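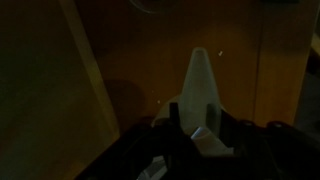
Search products Search Clear

Kurkix Soft-Part Gripper Kit - Safe Setup and Good Practice

By the Huỳnh product team
July 27, 2024
3 min read

The Kurkix kit is a two-finger gripper set for small robot arms which work near people. It is made for light parts, such as caps, nozzles, cones and thin-walled plastic pieces. Many customers ask us which rules they should follow before the first use, so we put the rules on the same page as the product.

What is in the kit

The kit comes with the gripper body, two fingers with flat tops, a wrist bracket, and the cable for the Dreston controller. The wrist bracket has a place for a small camera. The finger pads are sold separately, in packs of 4.

Before you start

Every workplace must make its own risk assessment. Our page can help you with it, but it does not replace it. The assessment should cover the whole cell: the arm, the gripper, the part, the table and the people who pass by. A gripper that is safe with a round plastic part can be a danger when it holds a sharp one.

Please check these points at each new setup:

- The force limit is set on the controller and protected by password.
- The emergency stop can be reached from every side where a person can stand.
- The cable has enough length at the wrist and is not pulled when the joint turns.
- No screw on the housing is loose.

Working with tapered parts

A tapered part wants to slide out when the fingers press on it. We recommend to grip as close to the base as the shape allows, and to start with the force at 25 percent of the maximum. Raise it in small steps only. If the part still slips, change the pads before you add more force.

Keep the tip of the part away from the face of the operator during hand-over. This rule is simple, but it is forgotten often.

Light and surface

The wrist camera can work in weak light, but the settings must be made in the same light as the daily work. Dust on the table should be wiped off before teaching a new position - small bright specks may be taken for an edge by the software.

Maintenance

Inspect the fingers every 3 months and write the result in the log. The form was changed in March, so please do not use the old one. Spare parts are ordered through Cloltonon, with the serial number of the gripper body.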